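About Beltlow Workshop

Home | About | Membership | Projects | Open Evenings | Contact

Who We Are

Beltlow Workshop is a member-run shared workshop for people who build robots and small automated machines at home. It was established by Faustine Poulain and Duarte Rocha, who had been building a sorting machine in a two-car garage and had run out of both bench space and electrical outlets. The workshop now serves 136 members and occupies 2,000 square feet on the ground floor of the former Kermani printing building.

Members include machinists, school teachers, retired technicians, students and parents building alongside their children. No prior training in electronics or programming is required to join. Every member completes a safety orientation before using powered equipment, and a further session is required for the lathe and the mill.

What We Build

Work at Beltlow is organized around long-running group projects, supplemented by whatever members bring from home. The principal project at present is Wivitz, a set of low-cost grippers and arms intended for household handling tasks. The project is directed by Eftychia Tsakiris, with Ayman Harb responsible for fingers, mounts and hardware.

Wivitz began as a kitchen-table build. The first version was powered by two hobby servos and could close on a tennis ball, slowly. The current version has interchangeable fingers and is tested in a hand-held form before any part of it is attached to an arm. Holding the tool by hand allows a member to learn how a finger shape approaches an object, and changes can be made at the bench the same evening.
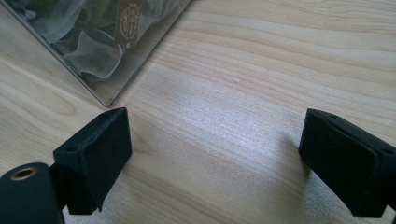
Soft goods and thin packaging have occupied the group for much of the past year. Rigid blocks and cups are well understood by our members, and the plans for handling them are complete. Clear plastic and sheer fabric present greater difficulty. Glossy surfaces return glare from the overhead lights, and a flat package offers very little edge for a finger to get under. Mr. Harb keeps a written log of each finger design and the objects on which it has been tried. The log stood at 293 entries when this page was last revised and may be read by any member at the front desk.

A second project, Sokel, is a small conveyor and parts feeder for home use. It is led by Mr. Rocha and meets in the rear bay. Members joining Sokel are asked to bring their own safety glasses.

Our Facilities

The workshop maintains a machine area, an electronics bench, a row of 3D printers and a quiet room for programming and drawing. Large tables are shared and may not be reserved for longer than one evening. Projects left overnight must carry the member's name and must be stored on the shelves along the north wall. Lithium batteries are to be placed in the metal cabinet and are never to be charged unattended.

Governance and Support

Beltlow Workshop is a nonprofit organization. Its operations are managed by Rami Boutros, Workshop Director, who reports to the members at the annual meeting each March. Membership dues provide the greater part of our income. Donations of tools are accepted by prior arrangement, and we regret that we cannot accept printers, monitors or upholstered furniture.

Plans and parts lists for completed projects are available to the public without charge. Membership is limited to 200 persons under the terms of our lease. Applications are reviewed in the order received.

Page last revised May 16, 2019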